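Tana kitchen set: pots and lids
README, part 2

This folder covers cookware with see-through lids. It holds 1072 pictures, all kept as JPEG at full size. File names start with the item and end with a running number.

Labels for lids: "lid", "knob", "rim". Anything seen through the glass gets the extra tag "inside".

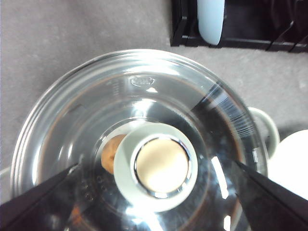
Glass lid on a pot, pale green knob with a chrome ring.

Glare on the glass is left as it is – please don't retouch it. If food can't be named for certain, use "food, brown" and move on.

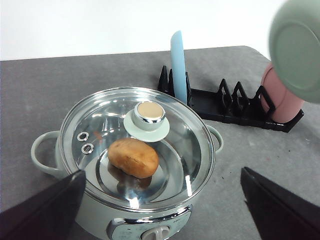
Mint-green electric hot pot with its lid on, one brown item inside.

Loop handles are labelled one by one. Vent holes share a single label.

Labels checked by Seija Kuusisto and Imad Masri, November. Send corrections to Randa Atallah.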